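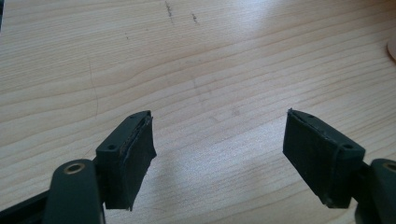 Handheld Grippers, Session 4: Pads, Links and What the Camera Sees
Course notes, Hutdale evening workshop, January 2026
Written up by Kirsty Mellor

Hi all. Several of you asked for my notes from the gripper comparison, so I've typed them up and filled in the bits I rushed through (sorry, we lost a lot of time to the label printer). Bring a copy next time, we'll be working from it.

What we're comparing

We have two handheld grippers this term, and we call them by the names on the storage boxes, Kundach and Yeoman. The Kundach is the green one with the black rubber on the pads and the brass-colored bushings in the links. The Yeoman has softer, curved fingers and a lighter trigger. Both carry a camera up near the hand that looks down past the fingers, so whatever you do with your wrist, the camera does too. Keep that in mind, it matters more than you'd think when we get to the grading part.

Pads first

I'm a bit obsessed with pads, I admit it! A flat pad gives you a nice big contact patch on boxes and books, and it's predictable. You know where the force is going. On anything round it touches along a thin line and the object wants to roll out, which is what happened to Amirul with the glue stick. (Three times. He took it well.)

The rubber is what does the holding. Look at the edges of the black layer on the Kundach: they've gone slightly frayed and uneven, and you can see a thin pale line where the rubber meets the green plastic. A ragged edge doesn't bother me much for big objects. For thin stuff like a playing card or a coin it bothers me a lot, as that top edge is exactly the part you're trying to slide underneath. So if your card pickups are bad, check the edge of the pad before you blame your hands.

Each pad has screw holes in it, one near the outer end and a smaller one toward the inner tip. When you swap pads, snug both sides up evenly and then close the gripper on a strip of paper. If the paper pulls out easily on one side, a pad is sitting crooked. Loosen it and start over.

Links and bushings

Natalie asked why anyone would bother putting a metal ring in a plastic arm. Good question, and I gave a mumbly answer, so let me try again. The link turns on a pin every time you squeeze. Plastic turning straight on a pin wears the hole bigger, and a bigger hole means the finger can wiggle sideways. The bushing takes that wear for you. To test for wiggle, hold the base still, pinch the tip between finger and thumb and rock it gently. A tiny bit of give is fine. If it clicks, come and find me.

The test

Every pair does 100 pickups with each gripper, split like this:

80 from the regular bin (blocks, bottles, the sponge, the tape roll)
20 from the flat bin (cards, washers, the thin ruler)

Start each pickup with the fingers wide open, so there's bare table showing between the pads. Come down slowly, close, lift to the height of the mug, count two, put it back. It counts as a success only if the object stays put for the whole two counts. Drops on the way back down get a D in the notes column and still count as a success. Zawadi argued for scoring them as half, and I can see her point, but let's keep it simple this round.

Write your sheet as you go. Please don't fill it in from memory at the end, I can always tell.

Light and tables

The wood tables throw a lot of glare, and a bright patch right between the fingers is where the camera most needs to see. A washer can just about vanish in there. Before you record, look at the preview and turn yourself or the table until the bright part is off to one side. The pads throw soft shadows on the wood too, and those are handy: watch the shadow and the pad come together and you get a good feel for how high you are.

Hüsnü tried it with the gray Kimer mat and liked it much better. Use it if you want, but write "mat" on your sheet, and don't switch halfway through a bin.

For next time

Finish both sheets and bring them in, plus one paragraph on which gripper you'd pick for the flat bin and why. We'll pool everything and talk through where the two really differ. I have a hunch about the Yeoman and round things, but I'm keeping it to myself until I see your numbers.

There are 16 spare pads in the drawer under the window. If you take one, write your name on the list taped inside the lid.

Kirsty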